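検索 キーワードを入力 検索

グリッパー用の替え指パッド+調整キット(Ekico)レビュー 3か月使った

先に結論。買ってよかった。ただし説明書はひどい。星4つ。

うちのセルは小さい。白いテーブル1台、アーム1本、二本指のグリッパー。やらせてるのは仕分けだけ。果物はこっちのかご、事務用品はあっちのかご。それだけなのに6月に入ってから落とす落とす。バナナが特にだめ。持ち上げて途中でつるっと抜ける。原因は指先のゴムの摩耗だった。触ったらつるつる。気づくのが遅い、自分。

で、純正の指を丸ごと替えると高いので、Ekicoのパッドだけ替えるキットにした。買ったのはSkostodbyの通販。届くのは早かった。箱はつぶれてたけど中身は無事。

中身
・替えパッド 左右2組
・六角レンチ(細いの)
・隙間ゲージ
・接着シート
・グリスの小袋
・紙1枚の説明書

この紙1枚が問題。図が小さすぎて、どっちがパッドの表かわからない。溝のある面が外側。書いとく。自分は最初逆に貼って、はがすのに20分かかった。接着シートは予備が1枚しかないので、逆貼りは1回までしか許されない。別売りでもシートだけは売ってるが送料のほうが高い。

交換の手順、自分のやり方。
電源を落とす。非常停止も押しておく。指を手で開いて、古いパッドをはがす。のりの残りはアルコールで拭く。ここをさぼると端から浮いてくる。乾くまで待つ。貼る。クリップで挟んで一晩。説明書には「しばらく」としか書いてない。しばらくって何。一晩でいいと思う。

貼ったら隙間の調整。閉じきったとき左右の先がぴったり合うか、ゲージを入れて見る。うちのは右が少し前に出てた。レンチで根元のねじをゆるめて、押して、締める。これが3回。締めると動くんですよ微妙に。対角に少しずつ締めたらましになった。ねじの頭がやわらかいので力を入れすぎないこと。1本なめかけた。

グリスは関節のところにほんの少し。袋全部は使わない。パッドに付いたら拭き取り直しになる。付けた。拭いた。

あと原点の取り直しを忘れずに。パッドの厚みが変わるので、前の値のままだと閉じる位置がずれる。最初それを忘れて桃をつぶした。果汁がパッドの溝に入ってまた掃除。つぶれた桃は食べた。

設定の話も少し。握る力の値は、制御ソフト側の目盛りで200から始めて、落ちるようなら少しずつ上げるのがいいと思う。前は摩耗をごまかすためにかなり高くしてた。新品パッドだとそこまで要らない。バナナは弱め、桃はもっと弱め。ペンとかホチキスはどうでもいい、つかめれば。

置き場所の調整も同時にやった。かごの前に紙を置いて、手書きでfruitsとofficeと書いただけ。字は汚いがこれで十分。ただ紙がずれるとこっちが位置を勘違いするので、テープで止めたほうがいい。かごも同じく。編んだかごは軽いのでアームが当たると動く。裏に滑り止めを貼るつもり、まだやってない。

確認の動作テスト。桃とバナナ1つずつ、紙とかごの間に置いて順番に取らせる。バナナは向きを変えて何度か。茎がこっち向きだと指のかかりがちがう。

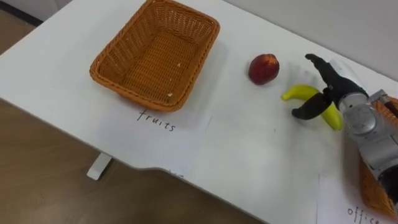
動作テスト、バナナのつかみ。左の空のかごの前の紙が「fruits」

指の曲げ方はこのくらいでいい。1本を上に伸ばして、もう1本を下から回す感じ。前に両方まっすぐで挟んでたときは抜けやすかった。

耐久について。交換してからの把持回数がログで4,000を超えた。まだ交換前みたいなつるつるにはなってない。角が少し白っぽくなってきたくらい。前に使ってたKasauの安いパッドは1,000回で端がめくれたので、それよりはずっといい。値段は倍近いけど、貼り直しの手間を考えたらこっち。

Tesfamariamの一体型も候補だった。指ごと差し替えるやつ。調整いらずらしいけどうちのグリッパーには合わない。アダプタを挟めば付くみたいだが、先が長くなって原点から何からやり直しになるのでやめた。

よかったところ
・グリップは文句なし。落とさなくなった
・ゲージが付いてる。これ地味に助かる
・専用工具が要らない

いまいち
・説明書
・接着シートの予備が少ない
・ゴムくさい。2日くらいにおう
・黒しかない

掃除は週1で、ぬるま湯でしぼった布で拭くだけ。アルコールは交換のときだけにしてる。毎回使うとゴムが早くかたくなる気がする(気のせいかも)。ねじのゆるみも同じときに見る。右の根元のやつ、2回ゆるんでた。ねじ止め剤を付けようか迷い中。付けたら次の調整がめんどくさそうで。

同じ型のグリッパーを使ってて最近よく落とすな、という人はまず指先を触ってみて。つるつるならこれ買えばいいと思います。次もたぶん同じのを買う。説明書が直ってたら星5にしまう。

追記:接着シート、Skostodbyで5枚組が出てました。送料込み。先に言ってほしかった。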